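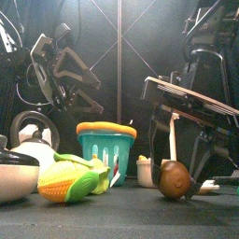
# Flaltard Cell at Dargate Gets a Service Manual, and the Toy Corn Keeps Its Job

**DARGATE, March** – Hirkodard today released the full setup and service notes for Flaltard, the two-arm cell it runs at its Dargate workshop. The notes run to 181 pages. The company concedes that a good share of them concern cables.

Flaltard spends its working life handling play food on a black tabletop. Corn, a teal basket with an orange rim, a white kettle with a black handle: the inventory would suit any well-run preschool. The grippers above it are rather more expensive, and the manual is mainly for their benefit.

"People ask about the software," said Ruby-Lee Katene, who wrote most of the maintenance chapters. "I ask them when they last tightened a finger plate. The conversation tends to get shorter."

The routine laid out in the notes takes 8 minutes at the start of a shift. The operator parks both arms, checks the screws at the fingers, then moves each wrist by hand through its full turn and watches the cable loop. A loop that's too tight will pull on the connector. One that's too generous will eventually go shopping among the vegetables. The manual gives a whole page to the correct amount of droop, with a drawing that went through several heated revisions.

Wrist cameras come next. Both fingers should show at the bottom of the view, one on each side, with tabletop between them. If a finger has wandered, the mount has shifted, and the operator is asked to fix the mount and to leave the calibration file alone. 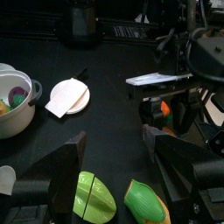 *Page last changed: March, 4:15 p.m.*

Hirkodard logged 415 service entries on the cell before putting the notes together. The most common was a loose camera bracket. The second most common was "other," a category Katene has since abolished, to some grumbling.

Finger pads get their own chapter, as does the tabletop, which is to be wiped with a dry cloth and never with whatever was under the sink. Spare parts come from Venter, which supplies the fingers in matched pairs. Swapping only one of them is permitted in the manual under the heading "Regrets."

"We wanted something a new technician could follow before coffee," said Yufang Xiao, who leads the cell team. "Chapter 2 still needs coffee. We're working on it."

The notes are free to download from the Hirkodard site, along with the cable drawing and a blank service log. Corrections are welcome and go to the Dargate workshop – preferably with the page number, and preferably after checking the screws.

**Press contact:** Hirkodard Communications, Dargate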